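How to Move Dry Goods Into Jars and Keep Track of Them
By Margareta Stoica
Updated 2021-09-22

This method covers flour, sugar, starches, ground nuts, rice, lentils and other dry food that comes in paper or thin plastic bags. It takes an afternoon the first time. After that it is a few minutes whenever you bring shopping home.

I started doing it in February, after finding pantry moths in a bag of cornmeal. By the time I saw them they had reached the oats and a box of crackers. Everything in my kitchen in Prestlow that was sold in paper now goes into glass, and the notes below are what I would do again.

What you need

Glass jars with lids that seal
A wide-mouth funnel
A kitchen scale that reads in grams
Masking tape or painter's tape
A permanent marker
A dry pastry brush
Two clean dish towels
A notebook or a sheet of paper for the inside of the cupboard door

You do not have to buy matching jars. Mine are a mix of pasta sauce jars and a set of Godoy jars with clamp lids. Screw lids are fine if the liner inside is whole and the lid has no dents. If a lid still smells of pickles after washing, use it for something other than food.

Step 1: Choose the sizes

Check the weight on the bag before you pick the jar. A quart jar holds a little over a pound of all-purpose flour if you tap it down as you fill. Granulated sugar is denser, so about two pounds fits in the same space. Oats and bran take up much more room than their weight suggests.

For anything you scoop with a measuring cup, the opening has to be wide enough for the cup and your hand. Starches, baking soda and yeast are used by the spoonful and can go in narrow jars. 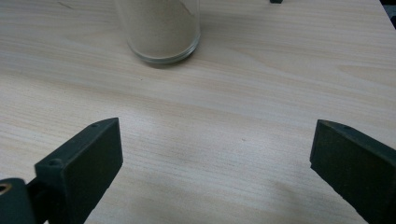

Fine powder in a clear glass jar, on a light wood table.

Step 2: Wash and dry the jars

Wash the jars and lids in hot soapy water and rinse them well. Take rubber gaskets off and wash them separately, because old flour collects in the groove. Stand everything upside down on a towel until the outside is dry, then turn it right side up and leave it overnight.

Overnight matters more than people expect. A jar can look dry and still have a film of water at the bottom, and flour will form a hard ring there that has to be soaked out. If you are in a hurry, put the glass parts (no lids, no gaskets) in a cool oven, turn it to its lowest setting for fifteen minutes, then switch it off and let them cool down inside. Do not fill a warm jar.

Step 3: Weigh the empty jar

Put the dry jar on the scale without its lid and write the weight on a piece of tape. Stick the tape to the bottom. My quart jars do not all weigh the same, even the ones from one box, so weigh each of them.

With the empty weight on the jar you can find out what is left without pouring anything out. Set the open jar on the scale, subtract the number on the tape, and you have the contents. Last week my cornstarch came to 173 grams, which was enough for what I wanted to make, so I left it off the shopping list.

Step 4: Check the food before you pour

Pour a few spoonfuls onto a plate and look at them in good light. Webbing, small clumps hanging together by threads, or anything that moves means the whole bag goes in the outside trash. Smell whole-grain flours and ground nuts. If the smell is like old paint or crayons, the fat in them has gone rancid.

If the food looks fine but you have had moths before, freeze the sealed bag for a week. Let it come back to room temperature before you open it. Opening it cold lets moisture from the air settle on the food.

Step 5: Fill

Clear the table first and give yourself more space than you think you need. Set the jar down, put in the funnel, and pour slowly with the bag held low. When the jar is a third full, lift it and tap the base gently on a folded towel. Do this again at two thirds. Leave half an inch at the top so the first scoop does not spill over the rim.

Fine powders bridge in the funnel. The powder stops, you shake the bag, and then it all comes down at once. A chopstick or the handle of a wooden spoon pushed down through the middle keeps it moving. Cornstarch and powdered sugar are the worst for this, so do them last.

Do one product from start to finish before opening the next. Cornstarch, tapioca starch and powdered sugar look nearly the same once they are out of their packages, and so do cake flour and all-purpose.
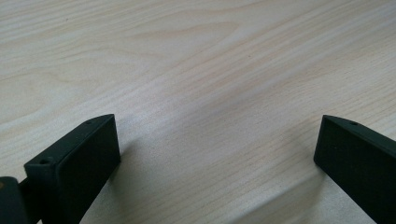
Cleaning up between products keeps one flour from getting into the next, and it is the part most likely to be rushed. Brush the dry spill into a pile with the pastry brush and pick it up with a folded card before any water comes near it. On a pale wood surface the dust is hard to see. Where the grain runs in long diagonal streaks, I brush along the streaks first and then across them, and then run a dry palm over the table to feel for grit. Finish with a towel that is barely damp, followed by a dry one. If you work near a gluten-free product, do that one before everything else, on a clean table, with its own funnel.

Step 6: Wipe the rim and close

Wipe the rim and the outside threads with a dry towel. Powder on the rim keeps the gasket from sitting flat, and the jar will let in damp air even though it feels shut. Close it, then try to slide a piece of paper between lid and glass. If the paper goes in anywhere, clean the rim again or change the gasket.

Step 7: Label

Write three things on the tape: what it is, the date printed on the package, and the date you filled the jar. Put the tape on the side and not the lid. Lids get swapped in the wash.

For flours, add the type in full. "Flour" is no help when you own four of them. If the package had cooking directions, cut them out and tape them to the back of the jar. I lost the water ratio for a bag of Mumalach millet this way and had to guess.

A jar of pale powder without a label should be treated as unknown. Do not taste it to find out. If you can't place it for certain, throw it away. 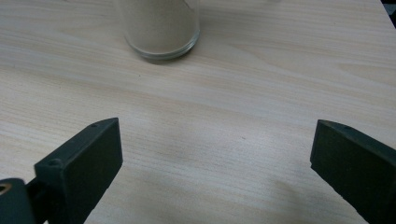 Where to keep the jars

A closed cupboard away from the stove and dishwasher is best. Light and heat both shorten the life of anything with oil in it, such as whole wheat flour, cornmeal, ground almonds and flaxseed. If your kitchen gets hot in summer, keep those in the refrigerator or freezer.

White flour, white rice, sugar and dried beans are much less fussy. I keep them on an open shelf and have had no trouble.

Put heavy jars at or below waist height. A full half-gallon jar is awkward to bring down from above your head, especially with flour on your hands.

The cupboard list

Tape a sheet of paper inside the door with one line for each jar. Mine has 27 lines, 13 of them for things I use every week. When a jar gets down to a quarter, I make a mark next to its name, and those marks become the shopping list. I buy most refills at Grerard, where the bulk bins turn over quickly, and I bring them home in paper bags with the bin name written on the side.

Refilling

Never pour new on top of old. Tip what is left into a bowl, fill the jar with the new food, and put the old on top so it gets used first. Every second or third refill, empty the jar fully, wash it, and go back to Step 2.

How long things keep

These are the limits I use for sealed jars in a cool cupboard. Go by the package date if it comes sooner.

All-purpose and bread flour: 8 months
Whole wheat flour: 3 months, or 6 in the freezer
Cornmeal, degerminated: 8 months
Ground almonds: 1 month, longer if frozen
Rolled oats: 1 year
Cornstarch: 18 months
White rice: 2 years
Brown rice: 6 months
Dried beans and lentils: 1 year (older ones are safe but take longer to cook)

Common problems

Lumps in sugar. Brown sugar dries out and hardens, and a slice of bread in the jar overnight softens it. White sugar lumps when it has taken on water. Break it up with a fork and check the gasket.

Static. In winter, fine powder clings to a plastic funnel. A metal one behaves better.

A smell in the jar. Fill the washed jar with crumpled newspaper, close it for two days, then wash it again. For lids, leave them outside in the sun for an afternoon.

A stuck screw lid. Hold the lid under hot tap water for thirty seconds with the jar on its side, dry it, and try with a rubber glove. Keep the water off the seam — if any gets in, use up that jar first.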